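Chapter 14
Bottled Drinks and the Street Counter

14.1 Scope of the chapter

The preceding chapters treated the soft drink as a manufactured product. This chapter treats it as something sold by the portion, in public, to people who are on their way somewhere else. The unit of study is the counter: a cart, a kiosk or a window in a wall, with one or two sellers and no seating.

The main case is the town of Trurow, where two suppliers, Brevora and Tessier, competed for the same street trade. Brevora sold syrup and left the mixing to the seller. Tessier delivered filled bottles and took back the empties against a deposit. The two methods look alike to the customer — a cold drink is handed over and paid for — but they place the costs in different hands.

14.2 Syrup and deposit

Under the syrup method the seller pays for concentrate, water, gas and glass washing. A weak mix stretches the stock and drives customers away, usually with some delay. Under the deposit method the strength of the drink is fixed at the plant. The seller's capital is tied up in crates, and breakage comes out of the margin. A Tessier crate held 40 bottles, and a kiosk was limited to 50 crates on account at any time.

The Gundberg survey, carried out in November at the end of the warm season, recorded 399 counters in Trurow and the surrounding district. Its tables are reproduced in section 14.5 and are used in the exercises.
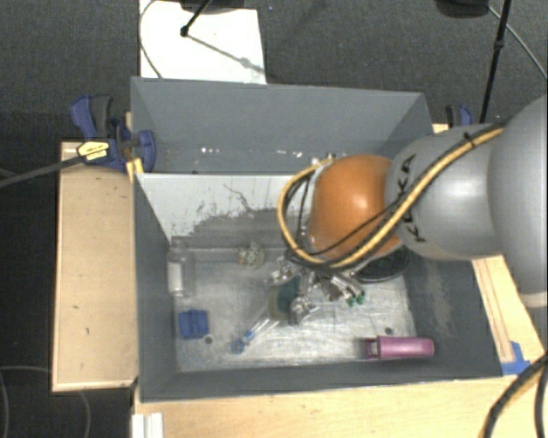
One kiosk holder told the survey that the deposit mattered more than the price of the drink, as customers who had paid it came back with the bottle and generally bought another. Section 14.3 tests this claim against the return records.

Terms introduced in this chapter: deposit float, mixing ratio, breakage allowance, seasonal counter.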